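Handout 3 - Automation at the bench: what changes for the staff

Our case is the Buckley site of Renard, where pouring by hand was a large part of the shift. In January the technicians made 247 pours by hand. Now the arm tips one glass over another, and the person decides when.

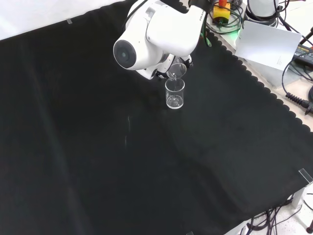 ## Who keeps the skill?

When the arm does the pouring, the technician becomes a planner and a checker. Please compare this with the Pimarora reading, page 3.

The wrist work is less, but the attention is more - you must watch a slow movement and be ready to stop it.

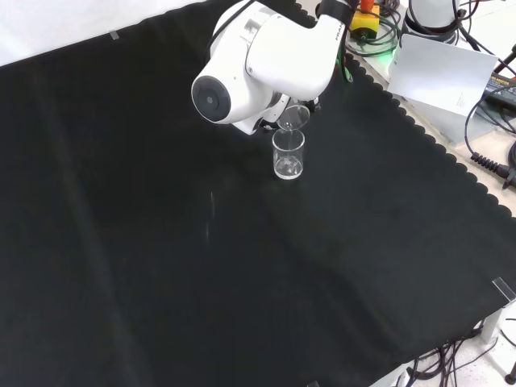
Anard's technicians replied to this point that watching tires them more than pouring did, and they asked for shorter turns.

For the seminar, write which tasks you would leave to people, and who should be asked first.

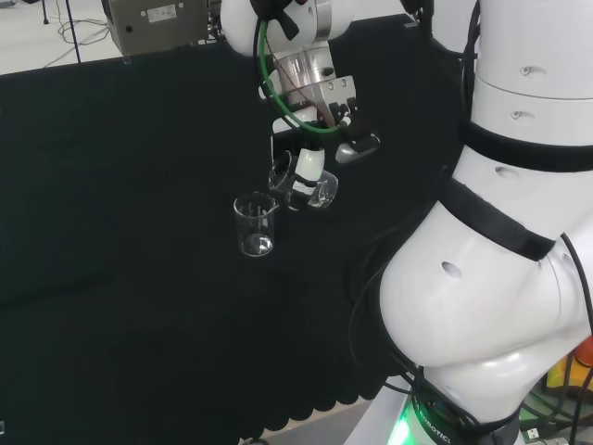 Fig. 3. Pouring between two beakers with the arm.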